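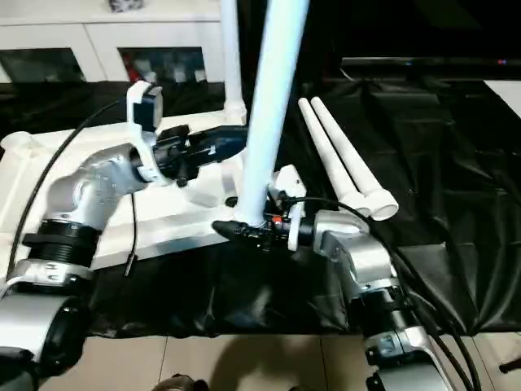

Fig. 1. Two arms holding a white pipe assembly over the covered table.

Workshop Robotics, Unit 4: Two arms, one object
Handout to go with the evening talk
Notes by Daranee Sriwong, Chaiyaporn shared workshop

Read this before you buy a second arm. Most people who ask me about two-armed set-ups have already decided they want one, and I would like them to be a bit less sure by the end of the page.

4.1 What the second arm is for

A single arm can pick up a pipe. It is poor at holding a frame steady while something is pushed into it, and a clamp screwed to the bench does that job for very little money. So the first question for any two-arm job is whether one of the arms is only being a clamp. In Fig. 1 the left gripper is on the base of the frame and the right gripper has the bottom of the large upright. Ask yourself which of those two you could replace with a block of wood. Write your answer down before we discuss it, because people change their story afterwards.

4.2 Closed chains

Once both grippers have hold of the same stiff object, the arms and the object form a loop. Each arm can no longer go where it likes. If the left one thinks it is 2 mm away from where it really is, that error has to go somewhere: into the pipe, the fittings, the finger pads or the gearboxes.

Plastic pipe is forgiving. It bends, the joints creep a little, and the whole thing looks as if it worked. This is my main complaint about pipe as a practice material. Somkiat Petchrat and I disagree here – he thinks a soft start is kinder to beginners, and he may be right about beginners. I think it hides bad calibration until the day you try the same routine on something that doesn't give.

Rule for this course: one arm leads on position, the other follows and is allowed to yield. Don't run both in stiff position control on one part. Anyone who does can explain the repair bill to Manee Chaimongkol.

4.3 Long parts

Look at how much of the large pipe is above the gripper. Held at the bottom, a long part is a lever working against you. A small tilt at the fingers becomes a large one at the far end, and the fingers have very little length to resist it with.

Worked figures: take a 300 mm pipe gripped at one end. A tilt of one degree moves the free end by a little over 5 mm. Make it 2000 mm and the same tilt moves the end by nearly 35 mm. A push-fit socket won't put up with that.

4.4 Cables

Both arms carry their cables on the outside, with loops left for the joints to move. Check those loops at the ends of travel and not only in the rest pose. The Dunomance planner we use knows where the links are and has no idea that cables exist. Loose parts on the table near a moving cable are worth shifting before you start.

4.5 Claims to be careful with

"It did it 12 times in a row." From the same starting position? With the same pipe? Tassanee Yimyam's log sheet has a column for who touched the parts between runs, and it should be filled in.

"It's faster than doing it by hand." I have yet to see this at Chaiyaporn. Time the set-up as well.

For next time

Do 100 grip-and-release cycles with a single arm and a short length of pipe. Record the position error each time and bring the raw numbers, including the ugly ones. Rungnapa Suksawat has the spare finger pads. The reading on compliance is in the January folder, pages marked in pencil.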